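**Skosum bench-arm kit – build page**
Last updated February 11, 2020

I've been selling the Skosum kit in small batches from our shared workshop in Ustham since last August, and the old page had become a pile of notes stuck on top of other notes. So I've started again. If you bought one from the first batch, nearly everything below still applies to you, apart from the bit on cable clips.

The kit is a set of parts and software that goes around an arm you already own (or are about to own, or are sharing with five people and a rota). It doesn't include the arm. I get an email about this every other week, so I'll say it again: no arm in the box! What you do get is the gripper bracket, a pair of fingers, the small controller board in its case, a loom with the ends already crimped, and a login for the practice kitchen, which is the part I'm proudest of and the part that has eaten most of my evenings.

**What it costs**

The full kit is £709. The gripper set on its own is £83, and the spare loom with clips is £87 (yes, the loom costs more than the gripper, crimping by hand takes ages and I have the fingertips to prove it). Postage within the UK is included. If you're close enough to collect from Ustham I'll knock the postage off and you can have a go on the workshop arm while you're in.

**Where it came from**

I wanted an arm that could get the milk out. That was honestly the whole plan, and I thought it would take a fortnight. Picking up a carton from a worktop was fine by the second weekend. Getting the fridge open was another matter, and I spent most of a winter on it, first with a rubber hook, then with a suction cup that left rings all over the paintwork, and then with the flat-fingered gripper that is now in the kit.

The trouble with a fridge door is the seal. You need a good strong tug to begin with and then hardly any force at all, and my first bit of code went on tugging. I also found out how far a door needs to swing before an arm can get round it, and how often the elbow wants to be exactly where the door is going. I dented one door, chipped one skirting board and frightened the dog. After that I decided that anything new would be tried on the computer first, which is how the practice kitchen got started.

**The practice kitchen**

It runs on an ordinary desktop with a half-decent graphics card. My own machine is six years old and copes, though the fan makes itself known. You load up a kitchen, drop your arm's base wherever you're thinking of bolting it, and try the job from there. I can't tell you how much time that saves over dragging a heavy stand across the floor and measuring everything again.

The default kitchen has a big black fridge with two doors side by side up top and a drawer underneath, plus a run of pale cupboards next to it. I put things on the shelves so there's something worth reaching for. The doors and the drawer are all set up to move, with a bit of stickiness at the start that you can turn up or down in the settings file. I've set it fairly stiff. If your own fridge is a tired old thing with a perished seal, turn it down a lot.

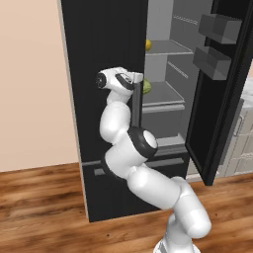

*Practice kitchen, right-hand door open, gripper up by the handle of the left one.*

You'll see in that view how much room the elbow takes up. With the base low and over to the right, the arm has to cross in front of the drawer to get to the left-hand handle, and that's fine as long as you don't want the drawer as well. I'd have a play with the base position before you write a single line of anything. Ten minutes of shoving it about will teach you more than I can on this page.

A few things people ask about the software:

- It saves your base position with the kitchen, so make a copy before you start moving things.
- You can swap the food for your own models. Keep them simple, as fancy leaves slow it down badly.
- There's a second kitchen called Hondov, with a small under-counter fridge. It's rougher than the first and one of the cupboard doors opens through the wall. I know. It's on the list.
- The stiffness setting is per door. Changing one doesn't change the other.

**Fitting the gripper**

The bracket goes on with the four bolts in the small bag. Do them up finger tight, check the fingers are level, then nip them up in a cross pattern. Don't use the long bolts, they're for the controller case, and they'll go straight through into something you'd rather keep.

The fingers come with plain pads. For smooth metal handles I stick a strip of thin rubber on each one, and I've had the same strips on for months. Run the loom along the outside of the arm and leave a generous loop at every joint. Turn each joint by hand through its whole travel with the power off and watch the loops as you go – if one pulls tight, it needs more slack, even if it only happens right at the end.

First batch owners: your clips are the stiff grey ones. They do crack eventually. Drop me a line and I'll post you a set of the newer sort for nothing.

**Will it work with my arm?**

If it has a standard round flange with a four-bolt pattern, very likely. I've built and tested it on the one in our workshop and on a smaller desktop arm, the Sanna, which manages cartons and cupboard doors but struggles with a proper fridge seal. I wouldn't buy the full kit for a Sanna, to be frank. Get the gripper set and see how you get on.

Send me a photo of the flange with a ruler across it if you're unsure. Please do include the ruler!

**Before you switch it on**

Have your stop button within reach, keep children and pets out of the room, and run everything at the slowest speed for the first few goes. Take the glass jars out of the door bins of your real fridge as well. I lost a very good chutney that way.

**Ordering**

I make these in the evenings, so there's usually a short wait. Use the order form at the bottom of the shop page, tell me which arm you have, and I'll write back with a date before I take any money. Gripper sets and looms are normally on the shelf and go out within a couple of days. Returns are fine within a month as long as the bracket hasn't been drilled.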